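Can a robot do my laundry yet? Frequently asked questions

Answers by Selina Lehner, Venen household help desk

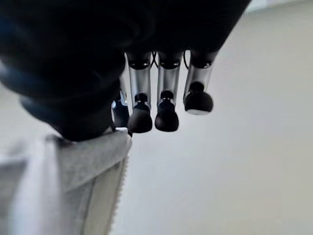

Can a machine fold clothes today?
In part. A towel or a flat napkin is possible for several machines, if it is placed in front of them in the right way. Clothes with many parts are more difficult. Think of gray knit fabric with an edge like a row of zipper teeth, and four fingers with smooth, rounded tips hanging above it. The soft part and the stiff part bend differently, so the hand must hold them differently too.

How fast is it?
Slow. In our test in June, the Cloreria arm needed 70 seconds for one T-shirt. My colleague Aurelia Aigner needed 2 seconds, but she worked before in a clothing store and I would not compare myself with her.

Does it work with every fabric?
No. We tried 50 pieces from our own homes. Cotton was good. Thin, slippery blouses were mostly dropped.

Can it close a zipper?
Not in a way that we can recommend. One hand must hold the bottom and the other must pull, and a small error at the start makes the whole zipper stuck.

Is it different in a laundry shop?
Yes, a shop has the same sheets every day. The Soriano feeder is made for this and it is very useful there. It cannot sort a family basket.

What does it cost to try one?
The rental for the Cloreria arm is 3000 per month, without the table. Please ask us for the current list.

Should I wait before I buy?
If you want help only with shirts and trousers at home, I would wait.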